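Paper Cups Should Be Sold by Their Lining
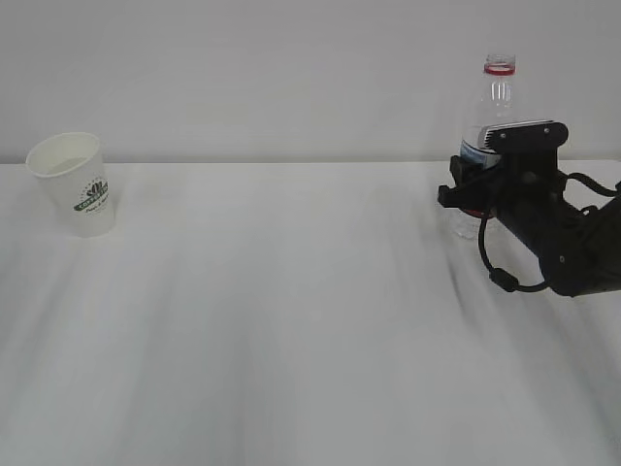

Oskari Honkanen objects that the lining is the least of it: a cup is in use for fifteen minutes, the lid and the trucking matter more, and anyone who worries about a film thinner than a hair should buy a mug. He wrote this in response to an earlier note of mine on cup labeling, and I think he is right about the mug. On the rest I disagree, and the disagreement is worth setting out at length.

A paper cup for hot drinks is a composite. The wall is paperboard, and the paperboard alone would soften within minutes of being filled. What holds the liquid is a thin polymer layer on the inside face, applied as a melt and bonded to the fiber. In most cups the polymer is polyethylene. In a growing share it is polylactic acid, usually written PLA, and in a smaller share it is a water-based dispersion coating laid down more like a paint. From the outside these three cups can be identical. They can carry the same print, the same rim and the same seam.

They do not behave the same way after use. Polyethylene separates from fiber in a pulper if the mill has the residence time and the screens for it, and many mills do not. PLA is intended for industrial composting, where the temperature is held high enough for long enough, and in a cool backyard heap it will sit there for a very long time. Dispersion coatings vary so much by recipe that a general statement about them is of little use. A person holding an empty cup is expected to choose a bin, and the one fact that decides the matter is the fact left off the cup.

What is printed instead is mood. Green ink, a leaf, the word "natural" or "responsible." None of these is a material declaration. Some cups do carry a certification mark, and a real mark with a number is worth something, but it generally sits near the base in type that few people read while standing at a counter.

My proposal is dull. Print the lining type on the sidewall, in plain capitals, at a fixed minimum height: PE, PLA, or DISP. Print the same code on the sleeve of the carton, so that the buyer sees it too. No symbol, no color code. Plastic bottles have carried resin codes for decades, and the codes have their faults, the main one being that people read the arrows as a promise. A bare abbreviation promises nothing.

I bought cups for an office kitchen and two event rooms in Manisby for several years, and I can report how the present arrangement works from the purchasing side. In one round I asked 18 suppliers for the lining polymer and the coating weight of their standard hot cup. Three gave both. Polix sent a one-page sheet within the hour, with the coat weight and a tolerance. Lodhi sent a brochure with a forest on the cover. Fetari replied that the cup was "paper," and when I asked again replied that it was "food-grade paper," which answers a different question. The rest gave one value or neither. These were sales desks dealing with a paying customer. The person at the bin has no chance.

The usual argument against is cost. Sidewall print is already being paid for, and adding a short code to an existing plate at the next plate change costs close to nothing. There is a better argument, that distributors mix stock from several converters under one printed design and would have to stop doing so. This is true. I would call it the main benefit. In March of my last year in the job we received one carton with two linings in it, and the only way we found out was that the hauler rejected the load.

Honkanen's point about lids deserves a direct answer. The lid is often polystyrene or polypropylene, it is a separate part, and it usually already has a code molded into it. It can be sorted by anyone who turns it over. The cup cannot be sorted by turning it over. Trucking is a real cost as well, but it is set by volume and distance, and the customer at the counter has no say in either.

His mug point I accept without changes. Our kitchen moved to mugs, and monthly cup use there dropped to 31. The event rooms did not move, because they have no dishwasher and the nearest sink is a floor down. There will be rooms like that for a long time, and the cups in them should say what they are made of. Until they do, the practical course for a buyer is to ask for the lining and the coat weight in writing, put both on the purchase order, and refuse cartons that arrive without a lot number.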